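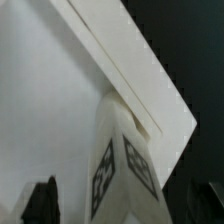 Oficina › Automação › Listas de verificação

Início | Bancada | Robôs | Arquivo

Inspeção da célula Trurnadell — tarefas domésticas e de bancada
Quinta-feira, 5 de setembro de 2019

1. Botão de emergência: CONFORME. É o componente mais usado da célula.

2. Marcadores dos dedos limpos e bem impressos: CONFORME. Passar pano seco, sem álcool.

3. Folga da garra: CONFORME COM RESSALVA. O dedo esquerdo range. O fornecedor, Ouazzani, chama a isso rodagem.

4. Levantar painel liso pela borda: 7 tentativas boas em 60. Um aprendiz faz isso a bocejar.

5. Dobrar toalha: NÃO CONFORME. O resultado tem volume e convicção, mas não tem cantos.

6. Tempo por peça: uns 200 segundos. À mão, menos do que leva preencher esta linha.

7. Área de trabalho delimitada no chão: PENDENTE. A fita foi pedida à Drorkoner e continua pedida.

Parecer: pode operar com supervisão. Manter a vassoura no armário, ao alcance de pessoas. Repetir o item 4 em dezembro.

Contacto: balcão técnico Varelham, ramal 178 | © Varelham | Voltar ao topo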